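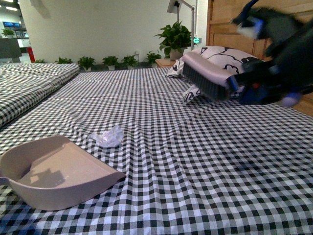

Chapter 16
When the Work Changes Hands

Print this page | E-mail this chapter
Search the book: enter keyword Go
By Nathalie Nguyen, December

If you have ever made a bed for a living, you know the job is mostly small things. A crumpled tissue on a checked sheet has to go before anyone smooths the wrinkles, and somebody has to notice it first. At the Dilard guest house, where I spent a good part of one winter with a notebook and far too much coffee, the housekeepers had been noticing such things for years, and then one morning they were asked to share the brush and dustpan with a robot arm.

We will come back to Dilard often (I grew fond of the place!). The staff there did not lose the bedrooms, but their day took on a new shape. Ten of them learned to set out tools where the gripper could reach them, and to decide when a bed was ready for a guest, a decision the house left with them. Some liked the change and some missed the old rhythm, and a few told me both things over the same lunch.

In this chapter we look at what happens to a job when one piece of it is handed over. Who does the checking? Who gets trained, and is the training paid? As you read, keep in mind a job you have held yourself, even a summer one.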